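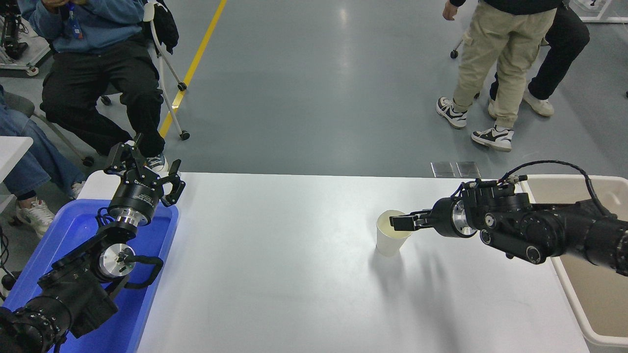

怎样自己判断一台双臂机器人到底会不会收拾桌子

先把结论放在前面:截至2021年11月,我还没有见过哪一台机器,可以放进普通人家里,不用人管,把一张吃完饭的桌子收拾好。演示看过不少,宣传册也读过不少。演示里的手臂确实会动,杯子也确实被夹起来了,可从“夹起一个杯子”到“收拾桌子”,中间的路比卖家愿意承认的长得多。

这篇教程写给两类人:一类是小作坊、小餐馆的老板,有人上门推销,想知道该问什么;另一类是家里老人行动不便,动了买机器人念头的人。不需要懂编程,需要的是一张桌子、几只便宜的纸杯和一点耐心。

一、先把活儿写清楚

不要写“收拾桌子”,这四个字谁都敢答应。要写成这样:

桌上有若干纸杯,有的立着,有的倒着,有的里面还剩半杯水。把空杯放进右边的箱子,有水的先倒掉再放。桌上其他东西不许动。做完停下来。

写完拿给销售看。如果对方开始和您商量“能不能先都立着放”“能不能先都是空的”,请把他提的每一个条件记下来。这张单子就是将来您家里要雇人替机器做的事。

二、准备测试用的东西

纸杯比玻璃杯更适合做测试。玻璃杯硬,夹得重一点看不出来;纸杯会瘪,力道一过头马上露馅。夹杯口和夹杯身也是两回事。两指夹爪从上面捏住杯沿,空杯问题不大,装了水杯沿就会变形,水从另一边出来。

建议准备:
同一种白纸杯一摞
另外买一种带花纹的,大小不同
一个收杯子的箱子,口要大
一块抹布,给您自己用的
一张纸,一支笔

白桌子配白杯子值得专门试一次。有些系统靠摄像头找东西,颜色一接近就犹豫。再把窗帘拉开、关上各做一遍,影子的方向变了,看它还认不认得。

三、问清楚是谁在动手

这一步最要紧,也最容易被跳过去。很多演示里的手臂是人在遥控,或者在重放一段事先录好的动作。两种做法都正当,研究的人天天这么干,但和“机器会干活”是两码事。光看手臂的姿势分不出来,一张照片更分不出来。

办法很土:等它开始伸手以后,把杯子往旁边挪一掌宽。挪之前先征得对方同意,手要离夹爪远一点,最好请对方先暂停。重放录像的会去抓空气。遥控的会跟过来,所以还要再问一句:操作的人在哪里?请他到外面喝杯茶,然后重来一遍。

我在Hullside的展厅里提过这个要求,接待的人很客气,说今天网络不太好。改天再去,网络还是不太好。

四、计数的方法

别数成功了几次,要数有人插手几次。扶一下杯子算一次,按一下重启算一次,把桌子往回推一点也算一次。

Udeck的册子上写着“累计抓取2,619次”,旁边配了一条很漂亮的上升曲线。我问其中有多少次是从头到尾没人碰过的,对方说没有分开统计。那这个数字对买家就没什么用。Zaugg的人倒是坦率,说他们1,000次试验用的是同一种杯子,放在同一张桌子上。我反而更愿意和这样的人谈下去。

您自己不必做那么多。连续做7轮,每一轮把杯子重新摆乱,中间不许调试。7轮里如果每轮都要人伸手帮忙,就可以回家了。

五、看它怎么失败

失败是一定会有的,关键看失败以后怎么样。杯子掉了,它知道吗?有的机器夹着空气一路走到箱子上方,郑重其事地松开,再回去抓下一个。杯子滚到地上,它会不会继续去够?两条手臂同时伸向一个杯子,谁让谁?

还要看周围的人站在哪里。如果工程师一直守在急停按钮旁边,您买回去以后,守在那里的就是您。

六、算账

把您记下的插手次数和看护时间折成工钱,加上机器的价钱、安装、维修,再和请一个钟点工相比。不要忘了桌子:多数双臂系统要固定在专门的台面上,手臂够不到的地方等于不存在。我家饭桌上的杯子收完了,茶几上的还在那里,它去不了。

Bullow给我报过一个“每班处理1,953件”的数,说的是流水线上分拣同一种盒子。我相信在那种地方它做得到。车间里东西规格统一,位置固定,有围栏,有专人,这类重复的活儿机器早就在干了,干得也不错。家里没有这些。拿车间的数字来推销家用,听到就可以打断。

七、什么情况下可以考虑买

如果您的活儿是这样的:一种杯子,一个位置,一天到晚重复,旁边本来就有员工,那么可以租一台试试。先租,不要买。合同里写明插手次数的上限,超过了可以退。

如果是家里用,我的建议是再等等,钱先留着。有人说明年就成熟了,这话我去年也听过。等到哪一家肯把机器留在您厨房里过一个星期,工程师一个都不来,再把上面的步骤从头做一遍。

附:去看演示时带的小抄

杯子能不能用我自己带的?
现在有没有人在遥控?
中间失败了能不能不剪掉、不重来?
杯子里有水怎么办?
急停按钮在哪里,平时谁来按?
坏了谁修,几天能到?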